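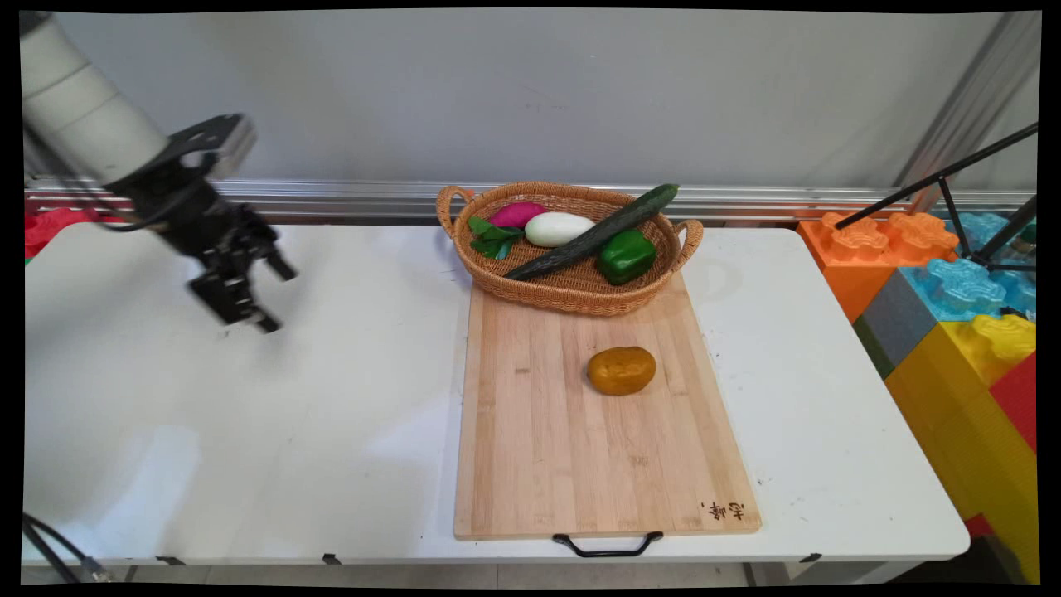

4. Letters to the Sperling County Council

4.1 Source and collection

The letters used in this section were sent to the seven members of the Sperling County Council during the dispute over moving early voting out of the town of Trarby. The council took up the proposal in May and voted on it in November 2023. State law treats mail to an elected official about pending business as a public record, and the county clerk released the full set in reply to a single written request. The release holds 552 letters, counting e-mail and paper together. Messages that the clerk had marked as duplicates were left out of the release. We did not ask for them, and the true volume of mail was therefore higher than our count.

The clerk removed street addresses and phone numbers but left names, towns and ZIP codes in place. We replaced names with numbers before coding. Attachments were supplied for e-mail but not always for paper mail, and where a letter refers to an enclosure we could not find, we coded the letter alone.

Most of the e-mail came through Flaris, a petition service that lets a campaign write a message and lets a signer change it before sending. Paper letters were of two kinds. Some were written or typed at home. Others were preprinted cards produced by Fastex, a mailing firm hired by the group opposed to the move, with a space of three ruled lines for a personal note. The group in favor of the move did not use cards. It asked supporters to write through Flaris or to phone, and phone calls leave no record that we could use. This is a real gap, and it should be kept in mind when the two sides are compared.

4.2 Coding

Each letter was read for position, for the source of its wording, and for the kind of claim it made. Position was coded as for, against or unclear. Wording was coded as template, edited template or original. We called a letter a template if it matched one of the circulated texts apart from greeting and signature. We called it edited if at least one full sentence had been added, removed or rewritten. Everything else was original, even where the writer had plainly read campaign material and borrowed phrases from it.

Claims were harder. We began with a list taken from earlier work on constituent mail and dropped the categories that did not come up. Four were left: claims about access (travel, parking, hours), claims about cost, claims about procedure (how the council had given notice and heard comment), and claims about motive. A claim about motive says that someone is acting for a hidden reason, for example that council members wanted fewer Trarby residents to vote, or that the opponents were being directed from outside the county. A letter could carry more than one kind of claim.

Jovita Mendoza and Kaisu Riihimäki each coded 100 letters separately before dividing the rest. They agreed closely on position and wording. Agreement on motive was weaker at first, mainly over letters that asked questions such as "who benefits from this?" without giving an answer. After discussion these were coded as motive claims when the question was repeated or when it came with the name of a person or party, and otherwise not. The first batch was then recoded under the revised rule.

4.3 Templates and edits

Almost 400 of the letters were templates or edited templates. That is in line with what council staff told us in interviews, though they put the share higher than it was. Two staff members said that "all of it" was form mail by the end of the summer. Original letters kept arriving through the whole period, but they came a few at a time, while the templates came in bursts after each campaign e-mail. Figure S2 in the supplement plots the letters by week of receipt and marks the dates of the campaign e-mails.

Editing was more common than we expected. Signers rarely touched the opening paragraph. They tended to cut the middle, where the campaign had placed its legal argument, and to add a sentence or two near the end. The additions are mostly short and local. A writer mentions a mother who no longer drives at night, or a shift that ends after the polls close, or the bus that used to stop outside the old library annex. Several add a complaint that has nothing to do with voting, most often about the road work on the county highway. On the Fastex cards the ruled lines were usually filled. Some writers ran past them into the margin.

The two sides differ in what was added. Opponents of the move added access claims more than anything else. Supporters added cost claims, often with a remark on the property tax, and a smaller number added motive claims about who was paying for the cards. The template sent out by the supporters had said nothing on that subject. It had appeared on a local talk radio program shortly before the letters arrived, and two of the writers name the program.

4.4 Motive claims

Motive claims appear in letters on both sides. They are more frequent in original letters than in templates, and more frequent late in the dispute than early. Neither campaign put an open accusation into its own circulated text. The nearest case is a sentence in the opponents' second template, which said that residents "deserve to know why" the proposal had been brought forward. Writers who kept that sentence often went on to supply a reason of their own.

We looked closely at the letters that contain a motive claim and no other claim. They are a minority of all motive letters, and they read differently from the rest. They tend to be shorter, they are less likely to name the member being addressed, and they are more likely to contain material copied from elsewhere, such as a forwarded message or a block of text from a national newsletter. In some of them Sperling County is mentioned only in the greeting. Letters that combine a motive claim with an access claim are longer and usually put the access claim first.

It would be a mistake to treat the first group as typical of angry mail in general. Many angry letters in the set contain no motive claim at all. Their writers were upset about the drive, or about learning of the hearing from a neighbor, and they said so at length.

4.5 Letters from outside the county

Of the letters, 41 gave an address outside Sperling County. We had assumed these would mostly be organized mail, and some were. A good part, though, came from people with a clear tie to the county: former residents, the adult children of Trarby voters, and owners of rental property. These writers nearly always explained the tie in the first lines, as if expecting to be dismissed. Three council members said in interviews that they set outside mail apart without reading it. One said that she read it but did not answer. The clerk's file shows replies to a few of these letters, all of them sent by the same office.

4.6 Limits

The set covers one county and one issue, and the issue divided residents along geographic lines more sharply than along party lines. We have no measure of how many people saw a template and chose not to send it. Nor can we say what effect the letters had on the vote. Members gave us differing accounts, and the final version of the proposal, which kept a reduced schedule in Trarby, can be explained without the mail at all — the county attorney had raised concerns about the first version before most of the letters came in. Section 5 takes up the interviews with members and staff in more detail.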